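How a Robot Learns by Being Shown

Reading level: ages 9 to 12
Topic: machine learning, robot arms

Suppose you want a robot to pick up a small part and put it in a tray. One way is to write down every motion. Move the arm 455 millimeters to the right. Lower it 60 millimeters. Close the fingers. Raise it again.

This works well in many factories. It works as long as the part is always in the same place and always turned the same way. If someone bumps the bin and the part slides a little, the robot still goes to the old place. The fingers close on air.

The second way is called imitation learning. To imitate means to copy. In imitation learning, a person shows the robot how to do a job many times, and a computer program looks for patterns in what the person did.

What is a demonstration?

One showing of the job, from start to finish, is called a demonstration. During a demonstration a person steers the robot's arms. There are several ways to steer. In the Narker study described on this page, the person held two small copies of the robot arms, one in each hand. When the person bent a copy, the real arm bent by the same amount.

While this was going on, the computer saved two kinds of information many times each second:

What the cameras saw.
Where each joint of each arm was, and how far open the fingers were.

Each saved moment is like one page in a flip book. The picture on the page is what the cameras saw, and the note on the page is what the arms did next. A full demonstration has a lot of pages.

What is a policy?

The program that comes out of the training is called a policy. In everyday speech a policy is a rule, such as "no running in the hall." For a robot, a policy is a very long set of number rules that turns a camera picture into a motion. The picture goes in. The next small motion comes out. Then a new picture goes in, and the policy answers again.

At first the policy's answers are random. During training, the computer shows the policy a saved picture, asks for a motion, and compares the answer with what the person did. If the answer is far off, the numbers inside the policy are changed a little. This is repeated a very large number of times. The robot arms do not move during this part. It all happens inside the computer.

The question in the study

The Narker study was run at a lab in Zurnetia. The job was to build a kit. A kit is a set of parts that belong together, such as the bag of screws and brackets that comes with a bookshelf. The robot had to take parts from several bins and place them in one tray.

The team already knew that more demonstrations usually help. They wanted to know something else. Is it better to show the same neat setup again and again, or to mess up the bins between showings?

To find out, they trained two policies with the same number of demonstrations.

Policy Từ was trained on neat bins. The parts were set out the same way at the start of each demonstration.

Policy Flimance was trained on mixed bins. Before each demonstration, a person turned the parts, moved them, and let the wires fall any way they liked.

The team recorded 3,000 demonstrations in all, half for each policy. Everything else was kept the same: the arms, the cameras, the tray and the people steering. Scientists call this a controlled comparison. If only one thing is different, then a difference in the results probably comes from that one thing.

Why wires are hard

A block has one shape. A wire can have any number of shapes. If you drop a shoelace on the floor ten times, it will land ten different ways. A robot cannot use one memorized picture of a wire, and a grip that was good for one shape may be poor for the next.

Wires also get caught on each other. Lifting one can pull a second one along. A person feels the tug and shakes the wire free. The arms in this study had no sense of touch in the fingers, so the policy had to notice the problem by sight.

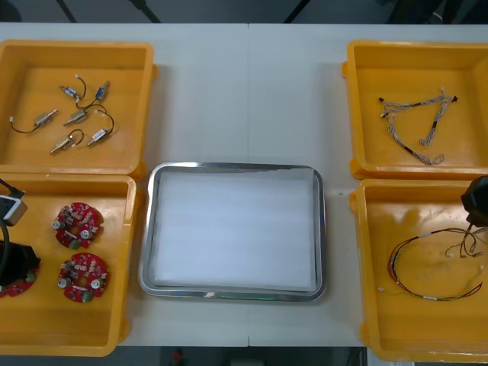
Đạt Hồ

October 26, 2026

Four bins stand around the metal tray. One has solenoids in it, one has round red circuit boards, and the two on the right have wire harnesses. A solenoid is a small device that pushes or pulls a thin rod when electricity flows through it. A wire harness is a group of wires bundled together so that they can be handled as one part. The solenoids point in different directions, and each has its own wire. The tray has a white lining and no parts in it.

What happened

Each policy was then tested on bins it had never seen. A try counted as a success only if the right parts were in the tray at the end. The team ran 1,078 tries, split evenly between the two policies.

On neat bins, the two policies did almost equally well. On mixed bins, Flimance did much better. Từ often reached for the place where a part used to be during training. Flimance was slower. It sometimes stopped over a bin, moved back a little, and reached again.

Neither policy was good at tangled harnesses. When two branches crossed, both policies often gripped the wrong one. The team repeated part of the test in July with brighter lights and got the same result.

What the study does not show

The study used one kind of arm and one kind of job. It does not tell us if mixed bins would help a robot fold towels or stack cups. It also does not tell us how much mixing is enough — that would take more than two policies to find out.

Words to know

Demonstration: one complete showing of a job.
Gripper: the part at the end of a robot arm that holds things.
Imitation learning: training a robot with examples of a person doing the job.
Kit: a set of parts that belong together.
Policy: the program that turns what the robot sees into what it does next.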